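Teaching by demonstration

Teaching by demonstration is the business of getting a robot to do a job by doing the job yourself while the robot's joints (or the camera on its wrist, or both) keep a record. I write up most of the entries on robot teaching for this site, and I'll admit this is my favorite, so it runs a bit long! You'll also see it called programming by demonstration, imitation learning or just "showing." Strictly speaking, imitation learning is what the computer does afterward with the recordings, but people mix the names up all the time and I've stopped correcting them.

Showing by hand

The older way is to grab the arm and move it. The motors are set to hold up the arm's own weight and nothing more, so it floats, and you push it through the motion while the joint angles are saved. Teachers in vocational programs love this one, and so do I, because a beginner can get a decent pick-and-place out of it on a Monday morning. The trouble is your own body. You're standing in the workspace with both arms around the machine, your sleeves are in every camera view, and fine finger work is close to hopeless.

Showing by remote control

Here you stay out of the way and steer. The plainest setup is a game controller, with the sticks moving the hand and a trigger closing it. It's cheap, and anyone who grew up with a console gets the hang of it fast, but turning the wrist while also moving sideways takes some practice. A leader arm is nicer: a small copy of the robot that you hold and bend, and the big one follows. Then there are hand trackers and headsets, which I find tiring after a while (your shoulders will tell you).

Wian Steyn, who taught me most of what I know about leader arms, keeps the lag readout open the whole time and stops the session when it creeps up. I used to think that was fussy. Then I recorded a whole afternoon of demonstrations on a slow link and every one of them had a little hesitation before the grasp, and naturally the trained robot hesitated too.

What gets recorded

One complete try at a task is called an episode. It usually holds the camera video, the joint positions, the opening of the gripper and a short line of text saying what the task was. My own biggest set, made with a recording program called Gestia, came to 1205 episodes, and I trimmed the dead time off the start of every one.

Packing tasks are a popular choice: shoes into a box, lid on. Shoes are awkward in a useful way, with laces that flop and a pair that has to lie head to tail if the lid is going to close. 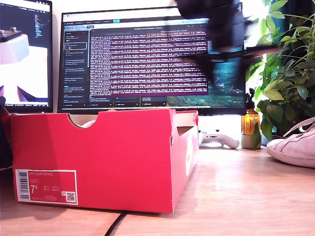 Good habits

Vary the starting positions. If the box always sits in the same spot, the robot learns the spot. Shift it, turn it, try it in morning light and again after lunch. Keep your speed even, and don't throw away an episode where you fumbled and then recovered, as those are worth having. I do 2 short sessions a day when I can, with a proper break in between, and I save the log with the episodes so I can look up what the software was complaining about.

Agree on the wording too. "Put the shoe in the box" and "pack the sneaker" may well be the same job, but if you and a partner are both recording, pick one and write it down before you start.

See also: leader arm, episode, gravity compensation, wrist camera.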